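Section 4: Positioning and pairing the Visstead room sensor

The Visstead room sensor reports air temperature and relative humidity to the Darnstead heating controller. The controller uses the reading to decide when each zone calls for heat. Most complaints of uneven heating come from a sensor in the wrong position, so complete 4.1 before opening the battery compartment.

One sensor is supplied per zone. Do not pair two sensors to the same zone. The controller will accept the second unit and silently ignore the first.

4.1 Choosing a position

Mount the sensor on an internal wall in the part of the room where people sit. Air must be able to move freely across the vents on the top and bottom edges of the housing.

Do not mount the sensor:

- on an external wall, or on a wall with an unlagged hot water pipe behind it
- in direct sunlight at any time of day, including low winter sun
- above a radiator, convector, television or lamp
- inside a bookcase, alcove or cupboard
- within 50 cm of an outside door or opening window

Upholstered furniture needs particular care. A sofa back pushed against the wall traps a layer of still air behind it, and a sensor mounted low on that wall will lag well behind the rest of the room. Clothing and throws left over the furniture make this worse if they reach the vents. In a living room with more than one sofa, use a section of wall that none of them backs onto.
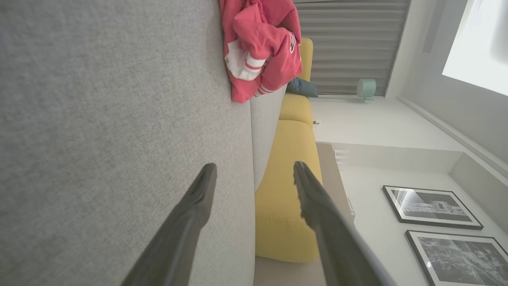 4.2 Fitting the wall plate

You will need a pencil, a small spirit level, a 6 mm masonry bit and a Phillips screwdriver. Screws and wall plugs are in the bag marked B.

1. Slide the wall plate down and off the back of the sensor.

2. Hold the plate against the wall with the arrow pointing up. Level it and mark both holes.

3. Check for cables and pipes before drilling.

CAUTION: Do not drill directly above, below or beside a power point or light switch. Cables usually run vertically or horizontally from these fittings.

4. Drill both holes, insert the plugs and fix the plate. Tighten the screws by hand only. Overtightening bows the plate and the sensor will not seat.

Note: For plasterboard, discard the supplied plugs and use hollow-wall anchors. The adhesive pads in bag C are for tile and glass. They do not hold on matt paint or wallpaper.

4.3 Installing the batteries

1. Press the tab on the lower edge and lift the front cover.

2. Insert two AA alkaline cells, matching the polarity marks moulded into the tray.

3. Wait for the indicator to flash green twice. If it flashes red, remove the cells, wait for the indicator to go out and try again.

CAUTION: Do not use rechargeable cells. Their lower voltage triggers an early battery warning and may cause the sensor to drop off the network overnight.

4.4 Pairing with the controller

1. On the controller, select Menu, then Zones, then Add sensor.

2. Select the zone. The display shows SEARCHING.

3. Hold down the button inside the sensor cover until the indicator turns solid amber, then release it.

4. When the display shows PAIRED, enter a name for the sensor and press OK.

5. Close the cover and slide the sensor up onto the wall plate until it clicks.

If the display shows code 216, the sensor is out of range. Move it closer to the controller and repeat from step 1. If it pairs at close range but fails on the wall, fit a Zisitz repeater (see Section 7).

If the display shows code 235, the sensor is still registered to another controller. Hold the button down until the indicator goes out, then repeat from step 1.

4.5 Checking the reading

Leave the room closed and the heating at its normal setting for an hour before comparing the sensor with another thermometer. Handling warms the housing, and readings taken straight after mounting will be high.

A constant difference can be corrected under Menu, Zones, Offset. Do not use the offset to correct a reading that drifts through the day. Return to 4.1 and choose another position.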